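Ticket 531 · Proyecto Jikareo · Puesto de pinzas manuales
Estado: abierto
Fecha: 23/4/18

¡Hola otra vez! Sigo con lo de los episodios rechazados, que ya me tiene frita. Resumen para quien entre ahora: de las 476 grabaciones que subimos desde marzo, el validador de Privodness me ha devuelto 11, todas con el mismo mensaje ("apertura inicial fuera de norma"), y dos de ellas las había revisado yo a mano (con lupa, casi).

Primero pensé en los cables. Los cambié, reinicié, repetí la calibración... y nada, el mismo error. Luego me puse a leer la guía de buenas prácticas de Bindville, que tenía olvidada, y en el apartado de arranque pide abrir las dos pinzas del todo y cerrarlas antes de coger la primera pieza. ¡Y nosotros ese paso nos lo saltábamos la mitad de las veces!
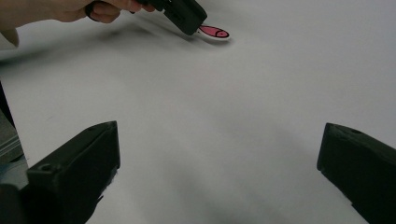 Una pinza con pieza y la otra abierta, sobre superficie blanca. 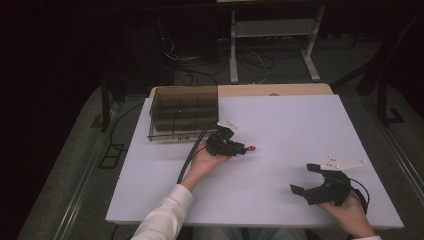
Total, que he reescrito la hoja del puesto y desde ahora va así:

Placas atornilladas y sin holgura antes de ponerse las pinzas.
Abrir y cerrar las dos, completas, con la mesa a la vista.
Una sola pieza por agarre y sin levantarla mucho.
Si se engancha un cable, se para y se descarta el episodio (nada de "bah, luego lo recorto").

Con esto he repetido dos de las rechazadas y las dos han pasado. Me quedan nueve, que haré mañana si me dejan el puesto libre.

Lo que no entiendo es por qué Aliyu, que es el visor que usamos para revisar, las daba por buenas. ¿Lleva una versión antigua de las reglas? ¿Alguien de soporte me puede decir dónde se mira eso? En el menú de ajustes no lo encuentro.

Dejo el ticket abierto hasta tener respuesta. ¡Gracias!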